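Wayfinding signs in a clinic - how high should room numbers go?

Sofia Vasilakis
I'm laying out signs for a two-floor clinic (my first, and I'm so excited!) and can't settle the height for plaques like 404. Same height everywhere, or higher in the wide halls?

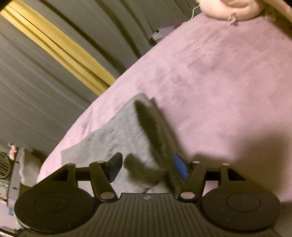

Gray cloth on a pink bedspread

Flor Rivadeneyra
Same height everywhere! People learn where to look after two doors. Tape up paper mockups and walk the route - it's the best part of the job. 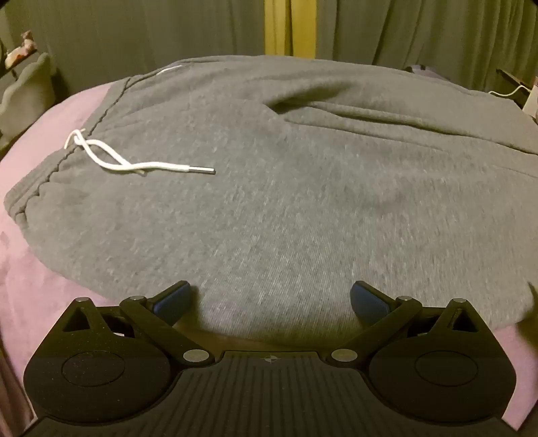

Do it with someone new to the building, too, and watch where they slow down.

Stotum
Ask your code office first.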